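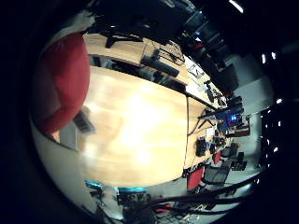

Driltotham pier park promises a free gate, with conditions

Sep 1, 2019

Print this item | E-mail to a friend

The amusement park on the Driltotham pier will drop its admission charge next spring, its operator said in a statement, and will sell rides one at a time or by the wristband. Usonora, the company that has run the park for the past 9 seasons, calls the change "a gift to families." Families may want to read the price sheet before sending a thank-you card.

Under the current setup, visitors pay $15 at the gate and ride whatever they like until closing. From next spring, walking in will cost nothing. A wristband covering most of the rides will cost more than the old ticket did, though the statement does not say how much more. It says only that prices will be "set with the season in mind," a phrase that could mean nearly anything and has meant higher prices every time the company has used it before.

Single rides will be paid for with points loaded onto a plastic card. Points are sold in bundles of 100. The statement does not list how many points each ride will take, and a request for that list was answered with a second copy of the statement. Points left on a card at the end of the season will expire.

There are people who will come out ahead. Grandparents who hold the coats have been paying full price for years to sit on a bench, and they will now sit there for free. So will anybody who wants to walk out to the end of the pier, eat fries and go home. For a family with two or three children who want to ride all afternoon, the numbers look a good deal less friendly.

Usonora also used the statement to announce a new roller coaster, the Veloso, with 2,562 feet of track. The park has announced a coaster before. The last one was going to open in time for summer, then in time for fall, and it was last seen as a drawing on a fence by the parking lot. The fence has been painted over.

This time the company says the order has been placed and the footings will go in over the winter. It gives no opening date. The town's building office said at the end of August that it had not received an application for the work. Usonora says the paperwork is "well in hand." Both statements can be true, but only one of them lets anybody pour concrete.

Then there is the question of where the thing would go. The pier side of the park is full, and the only open ground is the strip used for overflow parking, which fills up early on any warm weekend. The company says guests will be encouraged to arrive by shuttle bus from Dratitz, where it plans to lease a lot. The shuttle does not exist yet either. Whether it will be free, like the gate, was not addressed.

Supporters of the plan point to other seaside parks that gave up their gates and saw more people come through. That may well happen in Driltotham. Bigger crowds are good for the food stands, most of which pay Usonora a share of what they take in. They are less good for anyone waiting in line for the carousel, which broke down twice in August and was closed for most of the second half of the month. The statement has nothing to say about the carousel.

Season passes already sold for next year will be honored as wristbands, the company said, except on holiday weekends and special event days. A calendar of special event days has not been published. Passholders who would like their money back can apply in writing at the park office before the end of the current season, and refunds will be made less a handling fee.

The park stays on its present hours, with the present gate charge, until it closes for the winter.

Print this item | E-mail to a friend

Related items

Carousel closed again at Driltotham pier
Dratitz parking lot lease goes to a second reading
Water slide hours cut for the rest of the season
Pier fireworks moved to the north beach
What your season pass does and does not cover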